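The woman who looks after the linen at Hovard, a small guest house in Dretley, would like people to stop throwing wet towels over the nearest chair. She has handled them for a living since she left school, and she has opinions about hanging them up.

We talked one morning in November, over tea in the laundry room, mostly about cloths and small towels. These are the ones people take least trouble with.

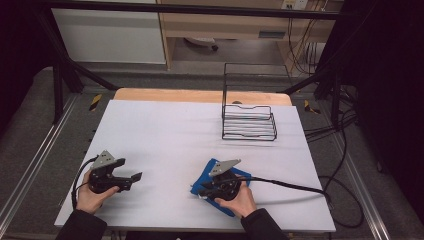

A blue cloth, a black wire rack and a white tabletop.

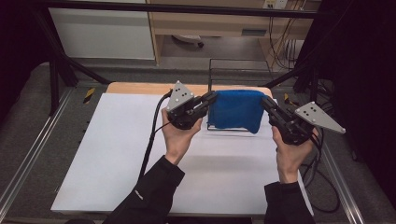
"Flat first," she said. "Put it down on the table and find two corners next to each other. If you pick it up from the middle you've got a lump, and then you hang the lump."

Once she has the two corners she lifts both together and lets the rest drop. She doesn't shake small cloths. Bath towels get one shake, out in the yard, and she says the fluff would be all over the ironing otherwise.

Then it goes over the top bar of the rack. How far over depends on the weight. A thin cloth can go halfway and stay there. A thick one she hangs with a shorter piece at the back – a hand's width will do – so that most of it has air on both sides.

"It won't be level," she said. "Mine never are. One corner comes down lower and you can give it a tug or you can leave it. I leave it if there's a lot to do."

The guest house sends its sheets out to Katayama, a laundry on the other side of town, but cloths and hand towels are done on the premises. On a full week that comes to 613 pieces, a figure she knows because she has to write it in the book. There are 150 blue ones, kept for the kitchen and for wiping down, and they are never mixed with the white.

I asked what she looks for in a rack. She prefers wire to wood. Wood marks the cloth after a year or two, she said, and the joints go. Her own are made by Pokel and fold down behind the door. She has bought five and still has all of them, though one has lost its rubber feet and scratches the worktop, so it stands on an old tray.

Colour is her other subject. The blue ones run for the first 2 washes and are done by themselves until they stop. She had a white pillowcase go pale blue in her first month and kept it as a duster.

She was less interested in folding. "Thirds, then half. Everyone asks about folding. If it was hung up properly there's nothing much to it."

By then the machine behind us had finished and she got up to empty it. The rest of the tea went down the sink.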